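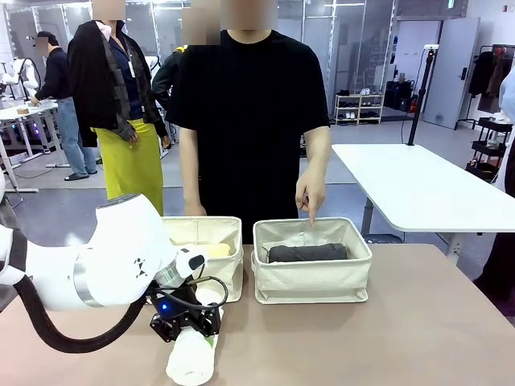 Beige fabric bins on the sorting table, with a dark grey garment rolled in the right-hand one and something yellow folded in the left.

Rolling and binning at Lennox

Posted Thursday, May 23, 2019

Gallery | Notes | Bin list | Before you come

The Lennox room is where the Podum clothing and linen shelf gets sorted. Things come in by the bag, get checked on the tables, and go into open fabric bins that slide onto the shelving. Then they go out again to whoever has asked for them. This page covers the bins and how we pack them, as we get the same questions by email each month and the old instruction sheet was written for the plastic tubs.

The last full stocktake was in December. It came to 1,062 pieces, of which almost 700 were clothing and the rest towels, sheets and odds and ends. We won't do another until the winter things have gone out.

Notes

The bins

Fabric bins replaced the lidded tubs. The tubs were strong but they were heavy when full, the lids went missing, and you had to lift one down to find out what was in it. With an open bin you can look over the rim. They also fold flat when empty, so the spare ones take up one shelf and not a whole corner.

The drawback is that fabric sides lean outwards if you overfill them. A bin that bulges will catch on the one next to it when you pull it off the shelf. Stop when the contents are level with the rim. If there are two more jumpers to go in and the bin is full, start another bin.

They are not waterproof. Drinks stay on the windowsill, please.

Rolling

Most clothing gets rolled. Lay the garment face down, bring the sleeves in, fold the bottom hem up by a hand's width and roll from the collar towards the hem. It doesn't need to be tight. A very tight roll in a knit leaves lines across it, and then it has to be shaken out and hung before it can go anywhere.

Rolls go in lengthwise, side by side. Put them in across the bin and the ends push up against the fabric and come undone. When the first layer is full you can put a second on top in the same direction.

Dark colours tend to look alike once they are rolled. Charcoal, navy and black all end up together and people take out the wrong one - leave the size label facing up where you can, so that at least the size can be read without unrolling everything.

Folding

A few things are better folded. Anything with a printed front, anything with a stiff collar, and thin slippery fabrics that won't hold a roll. Fold to the width of the bin and stand them on edge, like files in a drawer. They need something beside them to lean on, so a half-empty bin of folded shirts will slump. Use a rolled towel as a bookend until there are enough to fill it.

Towels

Fold in half lengthwise, in half again, then roll from the short end. Bath towels in one bin, hand towels and face washers in another. White towels are kept apart from coloured ones because they go to a different place and are washed separately at the other end.

Check both sides before rolling. Stains that won't shift, frayed hems and bleach spots all mean the rag pile. The animal shelter takes those and doesn't mind what they look like.

Tables

We use the light brown table for packing and keep the white ones for everything else, mostly labels and tape. It helps to have only the bins and the next thing to be packed in front of you. Coats, bags and paperwork can go on the hooks or under the window.

Two bins open at a time is enough for most people. With more than that, things start going into whichever is nearest.

Labels

Labels are tape with marker on it, stuck to the front handle. Write the type first and the size second: "T-shirts, women's 12", "Towels, white". We tried printed cards in clear pockets from Numis for a while. They looked good, but the contents of a bin change more often than anyone wants to print a card, and after a couple of months half of them were wrong. Tape can be pulled off and done again.

Take the old label off before you put the new one on. There was a bin on the bottom shelf with four layers of tape on it, and it had to be unpacked to find out what it held.

Bin list

Top shelf: hats, scarves, gloves, belts
Second shelf: T-shirts and shirts, rolled or on edge
Third shelf: jumpers, cardigans, light jackets
Fourth shelf: trousers, skirts, jeans
Bottom shelf: towels, sheets, pillowcases
Floor, left of the door: shoes, in pairs, tied or clipped together
Floor, right of the door: rag pile

Children's clothing is not kept at Lennox. It goes to the Droka store, which has the space and the smaller hangers. If a bag turns out to be mostly children's things, tie it up again and leave it by the door with "Droka" on it.

Before you come

Sessions run for 3 hours, starting at 10 in the morning. You don't have to stay for the whole time. Wear flat shoes and something you can bend down in. There is a kettle, a fridge and a small step stool for the top shelf. Please use the stool and don't stand on the table legs.

If you are bringing donations, wash them first and bring them in a bag you don't need back. We can't take pillows, doonas, underwear that has been worn, or anything with pet hair through it. Sheets are welcome if the size is marked. A safety pin and a bit of paper will do if the tag has come off.

We are short of the following at the moment:

Men's jumpers in larger sizes
White bath towels
Plain dark tracksuit pants
Single fitted sheets
Clothes pegs, for holding pairs of shoes and gloves together

We have plenty of ties, summer dresses and tablecloths and would rather not take more until the shelves have cleared.

Parking is in the side street. The front door sticks in damp weather - push at the bottom.

Back to Podum galleries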